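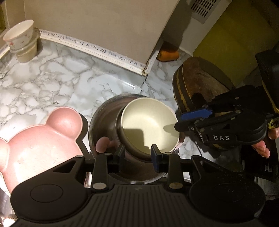
Kitchen assistant, part-time, Adams House

Adams House is a shared house with one kitchen used by all the residents. We are looking for someone to wash up, put away and keep the worktops clear, four evenings a week.

The work
Washing pans, bowls, cups and plates by hand – we have no dishwasher. Drying and putting everything back in its place. Wiping down the worktops, the sink and the wall behind. Scrubbing chopping boards and standing them up to dry. Emptying the food waste caddy and taking it out to the bin in the yard. On Saturdays you will also clear out the fridge and write the shopping list for the week.

You will not be asked to cook, or to clean bedrooms or bathrooms.

What we ask for
Experience in a café, school or care home kitchen is useful but not required. You should be able to stand for the whole shift and lift a full stockpot. Children's plates and cups are kept apart from the rest, so please be careful about where things go. A food hygiene certificate is helpful – we will pay for the course if you do not have one.

Gloves and aprons are provided. An evening meal is included.

How to apply
Send a short letter with the names of two referees to the Adams House office, quoting reference 778. Closing date: Nov 18, 2023.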